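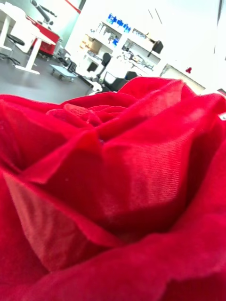
Chiamaka Ogbonna wrote in to ask why her booklets keep springing open like a startled clam, even after she's creased them, stapled them and sat a dictionary on top overnight. Hers are 4 sheets folded once, printed at home on heavy stock, and she says the fold cracks white along the spine as well.

Chiamaka, I've made every one of those mistakes in my garage, so let's have a go at fixing yours!

First thing is grain. Paper has a direction it likes to bend, and if you fold against it you get that nasty rough edge (and the toner flakes off, especially on a dark cover). Take a spare sheet, curl it gently one way without creasing it, then turn it and curl it the other way. One will feel floppier. Your fold wants to run in line with that easy curl. If your printer only takes the paper one way round, buy it with the grain going the short way, usually marked on the packet as short grain or SG. My local shop in Irville will order it in if you ask nicely.

Second, score before you fold. I use a bone folder and a steel ruler, but an empty ballpoint is fine for thinner stuff. Press firmly, two light passes, and don't lean on it so hard you cut the fibres. The raised bump goes on the inside of the fold. I know that feels backwards, I did it wrong for ages and couldn't work out why my covers looked like old vinyl.

Then the fold itself. Score and fold the cover on its own, fold the inside pages as a bundle, and marry them up afterwards. Rub down from the middle out to each end with a scrap of baking paper between the tool and the print, or you'll get shiny streaks.

On weights: I print insides on ordinary copy paper and keep the cover at up to 300 gsm. Past that I find a hand score just isn't deep enough. 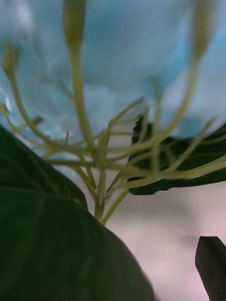 Stefaniia Yurchenko
Home bindery columnist and chief paper-jam clearer

Now, trimming. When you nest folded pages the middle ones poke out past the cover. It's called creep, and it's easy to sort. Staple first, trim last. Clamp the booklet under the ruler with the spine away from you and take the fore-edge off in several light strokes with a fresh blade. Please change the blade! I snap a new tip for every batch and keep the old ones in a jam jar with a slot cut in the lid.

A few odds and ends while I'm at it:

- Let laser prints cool flat before folding. Straight off the printer they curl something shocking.
- Give inkjet covers a night to dry.
- For a long-arm stapler, put a strip of masking tape on the base as a guide and you'll hit the fold every time.
- Staples that buckle halfway usually mean the wrong leg length. Go up a size before you blame the stapler (I have yelled at mine plenty).
- Press the finished stack between two boards with the spines alternating left and right, so the pile stays level.

I'm doing a longer piece on sewing with waxed thread in September, so if you've got a colour you swear by, send it my way.

Contact Fallness Home Workshop | Copyright Fallness | Back to top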